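Hellblauen Polsterstuhl von Filzstiftstrichen befreien

Veröffentlicht im Mai, Bereich Möbel und Textilien
von Brunton
2.096 Aufrufe

Hallo zusammen,

wir haben in unserem Aufenthaltsbereich mehrere hellblaue Polsterstühle, die seit letztem Jahr in Gebrauch sind. Modell Mesa, matter Stoff, laut Händler ein Polyestergewebe. Die Bezüge sind fest, abnehmen kann man sie nicht. Bei uns bleibt ständig etwas auf den Sitzen liegen, Stifte, Schälchen, Ladekabel, und am Donnerstag war dann auf einem der Stühle ein grüner Strich, etwa so lang wie ein Finger, dazu zwei kleine Punkte an der vorderen Kante.

Ich habe zuerst mit einem feuchten Tuch getupft. Der Strich wurde dadurch heller, aber auch breiter. Danach habe ich aufgehört, weil ich keinen großen Fleck daraus machen wollte.

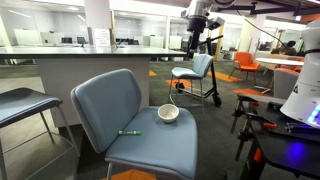 Vom Händler kam nur die Auskunft, man solle eine Fachreinigung beauftragen. Die Firma, bei der ich angefragt habe, kommt erst ab fünf Stühlen und hat eine lange Warteliste. Ich würde es daher gern selbst versuchen. Welches Mittel nimmt man, ohne dass auf dem hellen Stoff ein Rand zurückbleibt? Ob der Stift wasserlöslich oder permanent war, weiß ich leider nicht.

Danke im Voraus
Brunton

Jevico
Beiträge: 3.631

Du musst zuerst herausfinden, welche Art Tinte es ist. Wenn der Strich mit Wasser heller geworden ist, spricht das für einen wasserlöslichen Stift. Permanentmarker reagiert auf Wasser so gut wie gar nicht.

Bei wasserlöslicher Tinte gehe ich so vor:

Lauwarmes Wasser mit ein paar Tropfen farblosem Spülmittel mischen. Ein weißes Baumwolltuch eintauchen und gut auswringen. Vom Rand des Flecks zur Mitte tupfen, nicht reiben, und die Stelle am Tuch oft wechseln. Wenn keine Farbe mehr kommt, mit klarem Wasser nachtupfen und mit einem trockenen Tuch fest andrücken.

Zum Schluss die ganze Sitzfläche bis zur Naht gleichmäßig leicht anfeuchten und trocknen lassen, am besten über Nacht. Die Ränder entstehen meistens dadurch, dass nur ein kleiner Kreis nass war. Kein Föhn.

Sollte es doch Permanentmarker sein, hilft Isopropanol aus der Apotheke auf einem Wattestäbchen. Vorher unbedingt an der Unterseite testen, manche Stoffe verlieren dabei Farbe. Und sparsam - wenn der Alkohol in den Schaumstoff läuft, zieht er die Tinte mit nach unten.

Tister

Haarspray! Hat bei meiner Couch funktioniert, die war allerdings dunkelgrau.

Jevico
Beiträge: 3.631

Haarspray würde ich auf hellem Stoff nicht nehmen. Früher war da viel Alkohol drin, heute kleben viele Sorten vor allem, und an dem Rest bleibt dann der Staub hängen.

Brunton

Kurze Rückmeldung: Mit dem Spülmittelwasser ist der Strich nach dem dritten Durchgang weg. Von den beiden Punkten sieht man einen noch, wenn man es weiß. Die Sitzfläche habe ich komplett angefeuchtet, ein Rand ist nicht zu erkennen. Isopropanol habe ich an der Unterseite getestet, der Stoff hat nicht abgefärbt, ich lasse es aber trotzdem erst einmal so.

Ähnliche Themen
Kaffeefleck auf Sesselbezug, schon eingetrocknet
Wasserränder auf Mikrofaser entfernen
Barhocker wackelt auf Teppichboden
Stuhlbeine aus Metall: welche Gleiter?
Imprägnierspray für helle Polster sinnvoll?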